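Parallel jaw gripper for small electronics parts: keep the Traten or go to the Brutora?

Posted in Grippers and End Effectors by benchside_ohio

I'm setting up a bench arm to pick small electronics parts off a flat surface and drop them in bins. I have two grippers on hand. One is a Traten parallel gripper with flat padded fingers, and the other is a Brutora with narrower bare fingers. The arm and controller stay the same for both. The camera sits at the wrist and looks out past the fingertips.

I started with the Traten. Before putting any parts down I pointed the arm at a bare wall and opened the jaws to check how much of the view the fingers take up. They stay in the bottom part of the picture, so I'm fine there.

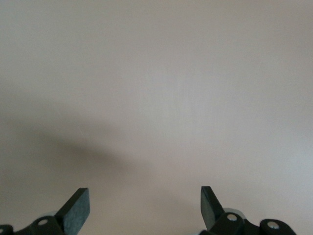
The pads are the part I'm unsure of. They hold a flat-sided box well. With anything round they seem to let it roll a little as the jaws close, and then it comes up crooked. I did 20 picks on a capacitor and 4 of them ended with the part turned sideways. I haven't run the same test on the Brutora yet because swapping means redoing the camera calibration, and that eats most of an evening.

Controller is a Saludo, closing speed left at the default. Is it worth the swap, or should I get the settings right first?

marlin_tech

Settings first. The default closing speed on the Saludo is too fast for small round parts. One jaw touches before the other and pushes the part. Slow down only the last bit of travel so you don't lose much cycle time, and lower the force limit while you're in that menu.

Also look at your approach angle. If the part is lying at an angle to the jaws, the first contact will be at one end of it and it will swing. You need the wrist to rotate so the fingers close across the short side of the part. I would test with a mix of shapes laid well apart, something square, something round and something tall, and do the same number of picks on each one.

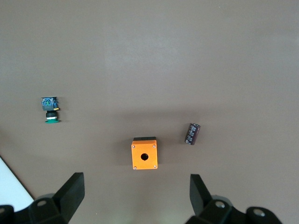
Tall parts need their own grip height. If you use one height for everything, you will grab a camera module by the circuit board, and you don't want to squeeze that. Go low and take it by the barrel if the fingers can reach without hitting the table. For a button box, grip the sides near the middle and keep the orientation the same each time so your numbers mean something.

I ran bare fingers for a while and went back to pads. Bare metal on a smooth plastic housing slips unless you turn the force up, and then you're marking parts.

quietrelay

I have the Brutora and like it. Never had a problem.

pagoda44

Agree with marlin on the speed, but I would still do the swap at some point. The narrow fingers get between parts that are close together and the wide ones can't. If your parts are always spread out it doesn't matter much.

For round parts there is a third choice. Cut a shallow V into a spare set of pads. I did this on a Grilladel gripper and it took care of the rolling. The V centers the part as the jaws close. It held up for around 300 picks before the edges started to wear, and then I cut another set. The downside is that very thin parts can sit in the groove and not get gripped at all - so keep the flat pads too.

On the calibration, save the camera offsets under a separate tool name for each gripper. If your mount goes back on the same way every time, you should be able to load the old values and do a short check on one known point.

benchside_ohio

Thanks. I slowed down the last part of the close and ran the capacitor again tonight, and it's coming up straighter. Will try the V pads before I touch the Brutora. Didn't know about saving offsets per tool, I've been typing them in by hand.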